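Oiling a maple worktop: how many coats before winter?
Kitchens and Worktops > Finishes and care

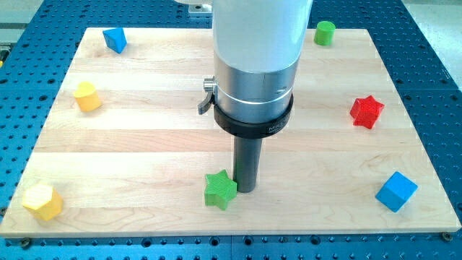 ghazal_heydari
Hello everyone. I moved to Zallberg in the spring and the flat has a maple worktop, which I like very much, but the former tenant did not care for it. Near the sink it has become grey and a little rough. I have sanded that part with 120 paper and then with 180, and the colour is nice again. Now I want to oil the whole top before December, when the heating is on all day and the air becomes very dry.

My questions are these. How many coats should I give? The tin says two, but my uncle in the Mirzaei side of the family was a joiner and he always said five. Also, is it correct to put oil on the underside? I can reach only the part above the cupboards if I take out the drawers. The top is 45 mm thick and I paid nothing for it, so I don't want to spend a fortune, but I want to do it properly.

Thank you in advance, and excuse my English if something is not clear.

plankton79
Your English is fine. Three thin coats, wiped off well each time. Leave it overnight between coats. Five is for boat people.

Underside: yes, if you can get at it. One coat is enough.

oldbench
I would not stop at 180. Go to 240 and then wet the wood with a damp cloth, let it dry, and sand lightly once more. The fibres stand up the first time they meet water, and it is better they do it now than after the oil.

Which oil is it? "Oil" on a tin can be nearly anything.

ghazal_heydari
It is Gretedero worktop oil, the clear one. I got it from the shop near the station, where the small tin costs 16 and the large one was sold out. It smells quite strong, like paint.

I did not know about the wetting. I will do it this evening, thank you oldbench.

plankton79
Wetting is a waste of time on maple in my opinion. It is a tight wood. I have done four kitchens and never bothered.

oldbench
And I have repaired a good many kitchens where it was not bothered with. The grain lifts around the sink first, then people blame the oil. It costs you one evening.

skesora_road
Can I put in a word against sanding too fine? If you go up to 240 or higher on maple, the surface is so closed that the oil sits on top and stays sticky. I did my table to 320 and it was tacky for nine days. In the end I had to take it off with a scraper. 180 is a good place to stop for a worktop, whatever you decide about the water.

oldbench
320 is too fine, I agree. 240 has never given me this trouble. Was your table sticky because of the paper, or did you leave the oil standing on it?

skesora_road
Perhaps some of both. I was called to the telephone and came back after an hour. But I still stay at 180.

ghazal_heydari
Now I am a little confused, but in a good way. I think I will do the wetting, then 180 again by hand, and stop there. I hope this makes all of you half satisfied.

One more thing. The maple turns a bit yellow where I tested the oil behind the kettle. Is it possible to keep it pale? I like the light colour very much.

plankton79
Clear oil is never fully clear. There are oils with a bit of white pigment in them, which keep it closer to bare wood. Ask for one of those and test it on a hidden bit. You have opened the Gretedero already, though, so I would just use it. It goes yellow anyway with daylight.

marrowfat
Joining to say: please be careful with the rags! Do not put them in the bin in a ball. They can heat up and catch fire. Spread them flat outside to dry, or keep them in a jar with water and a lid.

oldbench
Good that you mention it, marrowfat. I should have said this at the start.

ghazal_heydari
I did not know this at all. My rag from the test was in a bag under the sink. It is on the balcony now.

A report for those who are interested. I wetted the top last night and in the morning it was rough everywhere, also in the middle, where I thought the wood was perfect. So in my kitchen it was worth it. First coat went on at 4.36 in the afternoon and I wiped it after fifteen minutes. My drawers are all in the corridor and I must climb over them to go to bed.

plankton79
All right, I will try it on the next one. Don't put the kettle back for a couple of days, and no wet glasses.

skesora_road
Post again after the second coat, please. I want to know if it is tacky.

ghazal_heydari
Second coat tomorrow morning. I will write in the evening.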